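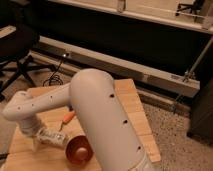

An Afternoon With the Arm at Lendutel

Lendutel opened its workshop to visitors for one afternoon in July. Most of the people who came were parents, students and a few shop owners from the same street. Groups went in every 40 minutes.

The demonstration used one white arm and a wooden table of ordinary household things. Natália Kopecký, who ran the session, wanted items that people already knew how to pick up. An orange-handled tool lay on the table, and there was a bowl near the front for most of the talk.

"A cup is harder than it looks," Kopecký told the first group. "It's light, it's smooth, and if it's clear the camera may see the table through it."
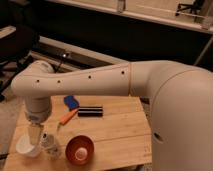 She went on to explain that her team has spent two years on this kind of task. The arm learns from recorded attempts, and the failed ones are kept along with the good ones. Five people work on the project, called Nollitz. Peter Čierny looks after the grippers and answered most of the questions about parts.

Visitors were asked to stay back from the table while the arm was on. Nandi Ntuli, a student who came with her class, asked how it would cope with a messy kitchen. Čierny said the team was still working on a tidy one.
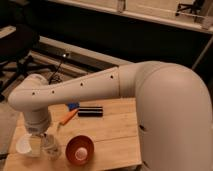

Why does a robot have trouble with clear plastic and glass?

Cameras find an object by its edges and color, and a clear cup has little of either. Light also passes through it or bounces off it, so depth readings can come back wrong or missing.

Lendutel plans to hold another open afternoon next spring. Places are free, and school groups should write ahead.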